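茶水角整理记录 十月,下午3点开工

今天终于把茶水角那块白台面收拾出来了!拖了整整一个夏天,真动手还挺快,边收边觉得早该干了。

先记尺寸和位置。电磁炉竖着放,长边从墙根往外走,触控键朝人这一侧。上回横放的时候总有人伸手过去端锅,袖子扫到按键,滴滴响个不停。竖过来之后左手边空出一大片,切水果、拆茶包都够用,太舒服了。

水壶靠后墙,放左边,离插座近,线不用横穿台面。插座面板是深灰色的,插头插在下面那一位。以前壶和炉子抢一个拖线板,现在拖线板撤了,收在Evville那只纸箱里,箱子上写了编号271,要用的自己去翻。

台面擦了两遍。第一遍用Lelladcombe的中性清洁剂,茶渍下去大半,水壶底下那圈印子还在;第二遍换小苏打糊,敷10分钟再擦,白得发亮,看着真高兴!炉面只用湿布和干布,别上小苏打,我怕刮花。

烧水试了几种茶,Stinomdale寄来的那罐乌龙最好,水开后稍等一下再冲,香气特别足。Ardeleanu的红茶偏涩,留着煮奶茶,应该正好。

抽屉里清出31个散装茶包,口味全混了,按颜色分进三个玻璃罐,标签明天补。滤网旧的那只扔了,新的挂在水槽边。

右边先放瓶装水,两瓶红盖子的都开过,底下垫着纸。谁的谁认领,下次写个名字。

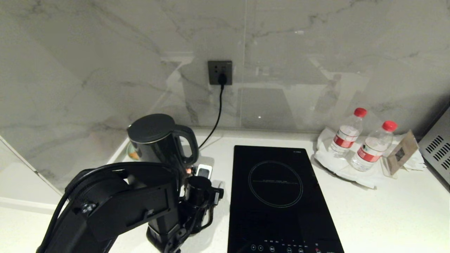 隔壁组有人看完回了一句,说水壶最好再往外挪一掌,壶嘴的热气老往墙上扑,他们那边的墙面就是这么起的黄斑,另外问小苏打糊的比例是多少。比例是三勺粉一勺水,调到能挂住勺子就行。挪壶这个提醒太及时了,明早先挪,顺便量一下线够不够长。

还缺:沥水垫一块,标签纸,除垢用的柠檬酸。柠檬酸买大包的,楼下那台壶也该洗了。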